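Project report: Finding the gripper opening from the wrist camera
Group 7 (me and Danjuma Adebisi), supervised by Hooman Shojaei

So our part of the Walloro project was the bit of software that looks at each video frame and works out how far apart the two fingers are. Everything downstream needs that number, and before we came along it was typed in by hand (yes, really).

We started with plain thresholding. The fingers are dark and the table is white, so how hard could it be? I had it running by Monday lunch and was very pleased with myself. Then Danjuma fed it a full recording and the width jumped all over the place whenever a shadow slid between the fingers. We had set the cutoff at 220, and a soft gray shadow on a white table sits right under that.

Version two only looks for the two inner faces. We take a band across the lower part of the picture, run an edge filter, and keep the strongest edge on each side of the middle. Then a small Kalman filter smooths the result over time. I'd never written one before and my first try had a sign wrong, so the fingers "opened" every time they closed! Hooman spotted it in the plot in maybe ten seconds.

For testing we hand-labeled 263 frames. Version one was badly off (more than 40 pixels) in a lot of them, mostly the ones with shadows. Version two stayed within 20 pixels on all but nine. Those nine have something dark held right up against a finger, and the edge filter can't tell where one stops and the other starts.

The easy case is open fingers over bare table, with any objects well out of the way. Both versions should get that one right, and we kept a bunch of those in the test set so we'd notice if we broke something basic.
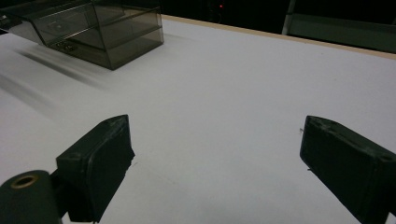

The other thing we fixed late was startup. The filter used to begin at zero width and needed a moment to catch up, so the first few readings were junk. Now it just takes the first good measurement as its starting point, which was a four-line change and I'm a bit annoyed we didn't do it in week one.

Still on the list: the nine bad frames, and a confidence value so the planner can ignore us when we're guessing. Danjuma wants to try a small learned model for that. I'd like to clean up the config file first, because right now the band position is written in two places and they don't match.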